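Progress report to the Vendov Fund
Household Textiles Project, second reporting period
Prepared by Trygve Moen, Navomis
2019-10-26

Dear Alvar,

Thank you again for the kind note after our last report, and for being so patient while we got the Nasesgate rooms into working order. I promised you a fuller account this time, and I'm afraid I have taken you at your word, so you may want to pour yourself a coffee before you go on.

The main news is that collection is properly under way. As you know, our target under the grant is 3000 recorded handling examples, each one a complete attempt by a person guiding the gripper to pick up, turn, spread or fold a piece of clothing. We are working through a pool of 81 garments, nearly all of them secondhand, and I have come to think this was the best small decision we made. Clothes that have been through the wash for years sag and crease in ways that new ones don't, and the learning system needs to meet plenty of that before it can be any use in a real home.

We began with T-shirts, spread out as flat as we could reasonably get them, and the printed ones have been especially helpful. A print gives the people labeling the recordings an easy way to tell which side is up and how far the cloth has shifted between one moment and the next. 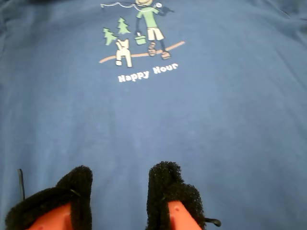
Blue cotton T-shirt with the "Happy Hour" print, gripper fingers at the lower edge.

I should say a word about the fingers, because you asked about them in March. We have settled on soft dark coverings over the rigid parts for all the cloth work. Bare fingers tended to slide on thin cotton, and our operators were squeezing much harder than they needed to, which is a habit we would dearly like the system not to pick up! The coverings do wear, and we go through more of them than I had budgeted for, but the difference is well within the supplies line and I am not asking for anything extra.

Flat shirts are the easy part, of course. The second set of examples starts from clothing that is bunched and folded over itself, the way it ends up when a child steps out of it and runs off.

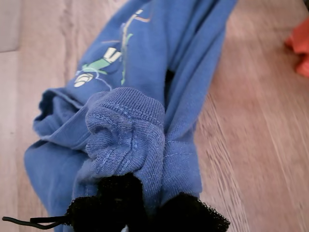
These take a good deal longer to record, and the labeling is slower too. Two people can look at the same heap and disagree quite sincerely over whether a dark gap is a neck or the inside of a sleeve. We now have 2 labelers go over every bunched example separately, and where they differ we keep both answers along with a note. Sæther, who are handling the training runs for us, tell us they would much prefer an honest "not sure" to a confident guess, and I was glad to hear it. Ribbed cuffs are turning out to be good landmarks, and we have added them to the labeling guide together with seams and hems.

One thing has gone slower than planned. Our operators improve with practice, so the later recordings are smoother than the early ones, and we were tempted to throw the clumsy ones out. After some back and forth with Sæther we are keeping them, marked as such, so that recoveries from a poor grasp are represented as well. Going back to mark them has put us 2 weeks behind on the bunched set. I expect we can make that up without moving the final date.

For the next period we plan to finish the bunched set, bring in heavier knits and start on pairs of garments lying close together. I will send the updated spending table separately, once our bookkeeper has been through it. You would be very welcome to come by Nasesgate and try guiding the gripper yourself, any time that suits you.

With warm thanks from all of us,
Trygve Moen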